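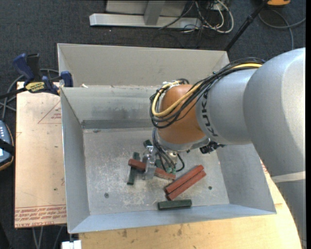

R. Baxter

# Omomon bin-block set: data card

Omomon is a set of logged grasp attempts on rectangular blocks in a metal bin, released with the baseline policy and evaluation scripts used in the Kirkcombe experiments. It supports one narrow question: how well a learned grasp policy copes when target blocks lie across or against each other and the fingers have little free space to enter.

## Contents

- 607 episodes, one grasp attempt each
- Fixed-camera color video of the bin
- Joint positions, joint velocities and commanded pose, time-stamped
- Gripper command and measured finger opening
- Outcome label and, for failures, a failure code

Depth is not included. An earlier release had a depth channel, but returns from the bin floor and the metal fingers were too unreliable to publish.

## Setup

All episodes use a KUKA arm with a metal finger gripper. The workspace is a gray metal bin on a wooden table, holding red and green blocks. The bin is clamped to the table setup and was recalibrated at the start of each session. Cables are routed along the outside of the arm and over the wrist, and this limits wrist rotation. The planner enforces the limit in software, so some geometrically valid grasps never appear in the data.

The scratches on the bin floor built up over the course of collection. Models trained on early sessions only should be checked against late ones before any claim about appearance robustness is made.

## Collection protocol

1. The operator empties the bin and drops the blocks in from above.
2. A target color is drawn at random.
3. The policy proposes a grasp pose and the arm executes it.
4. The operator assigns the outcome label from the lift segment.
5. The bin is refilled after 4 attempts or when no target remains.

The gripper often hides part of the target at contact. Block pose during contact should be treated as unobserved; the annotation files carry the last pose estimated before occlusion, with a flag.

## Labels

`success` means the target was held through the full lift. `slip` means contact was made and lost. `double` means more than one block left the floor. `abort` covers planner stops and force limit trips. Attempts that lifted a block of the wrong color are logged as `slip` in v1 and as `wrong_target` from v2 on. Do not mix versions.

## Splits

Splits are by session. There are 11 sessions: 7 for training and 4 for testing. Random splits by episode leak bin state between train and test and give inflated scores.

## Result summary

The baseline does well on isolated blocks and poorly on parallel pairs with a thin gap, where `double` is the most common failure. Adding a short lateral push before closing reduced doubles in the test sessions but raised aborts near the walls. Per-session tables are in `results/`.

## Known issues

- Gripper time stamps lag joint time stamps by a small constant. The loader corrects for it; raw files do not.
- Lighting was not controlled.
- One bin, one arm, one block shape. Transfer to other hardware is untested.

Last updated: October 19, 2026

11 comments · 4 shares

Related
- Ondgate: push-then-grasp policy code
- Omomon loader and evaluation scripts
- Kirkcombe calibration notes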